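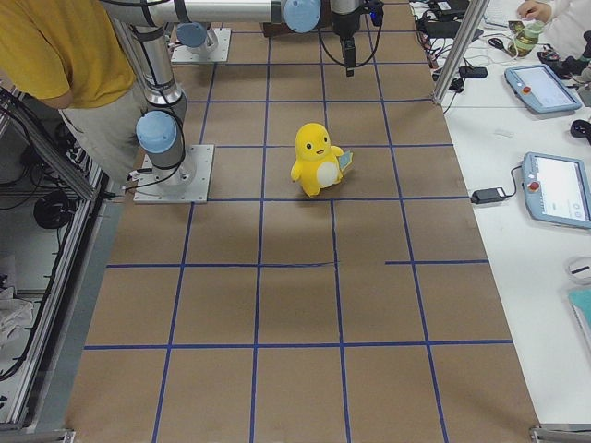
Table grid, long view, yellow plush for scale

Taping a square grid on a long table: crossings and drift
Layout and Marking > Surfaces

ebony_ellery
Posted 11/05/2025

I need a repeatable grid on a long table. The covering is brown kraft paper, 2,145 mm long by 1,130 mm wide after trimming, and the lines are blue tape. I measured along both long edges, ticked in pencil, and ran the tape tick to tick. Long lines first, cross lines second.

Two problems.

1. On the right of the middle row there is a short piece that does not line up with the main line. It leaves a gap. Anything placed by reference to that line is going to be wrong by the offset.

2. The cells are close to square but not square. I would like them square.

Objects go in one cell at a time and need to be put back in the same cell. The plush toy is the current one. It has a wide enough base that I can live with small errors. The next items are smaller.

Is there a better order of work, or a better tape?

Cameron Sheehan
What did you square the cross lines to? If it was the edge of the paper, check the edge. Roll ends are rarely cut true. Strike one center line down the length, then put a perpendicular on it with a 3-4-5 triangle. Everything else gets measured from those two lines and the paper edge is ignored.

ebony_ellery
The edge of the paper, yes. I will check it.

kdunstan
Disagree on the center line. On a long table, a center line puts the reference where you can't reach it comfortably, and leaning over is how lines get bowed. Use one long edge of the table itself if it is straight. Measure both diagonals of the whole grid before any tape goes down. If they match and opposite sides match, it is square.

Cameron Sheehan
Diagonals on the full rectangle are fine. Measuring every tick from the table edge is not, unless the edge has been checked with a straightedge. I have seen edges bow by more than a tape width.

kdunstan
Then check it. It takes a minute.

Gwendolyn Abernathy
Separate issue: which edge of the tape is the line? With tape this wide you have to pick one side and keep to it. If half the strips sit left of the tick and half sit right, the cells alternate wide and narrow, and that may be all that is wrong here.

ebony_ellery
I did not keep to one side. Noted.

Close view of a crossing. The strip running down the middle is torn and offset where it meets the lower cross line, and the edges are lifting near that point. There are wrinkles too. The strip to the right of it is partly peeled low down.

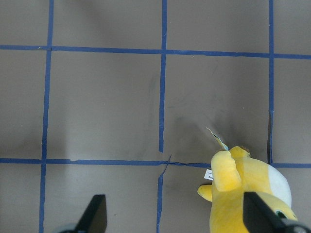
Arsalan Sethi: Lifting at crossings is normal when tape goes over tape. The upper strip bridges a small step and never bonds next to it. Press the corner in with a plastic card. I use the Rutholm low-tack roll, which takes a step better than the Vutwood did, but both will lift if you pull the strip tight while laying it.

kdunstan
Or don't cross at all. Butt the short pieces against the long ones.

Arsalan Sethi
That gives you a loose end at every line. More ends, more peeling, and more chances for a piece to sit offset, which is the first complaint in the thread.

kdunstan
Only if they are cut badly. Knife and steel rule, no tearing by hand.

Gwendolyn Abernathy
On paper I would not use a knife. You will go through it.

ebony_ellery
Plan: lift the bad strips, check the table edge, match diagonals, one side of the tape as the line, continuous strips pressed at the crossings. Scissors for the ends. If the paper tears when the tape comes off I will replace the whole sheet.

Cameron Sheehan
Pull the tape back flat on itself, slowly. Pulling straight up is what takes the paper with it.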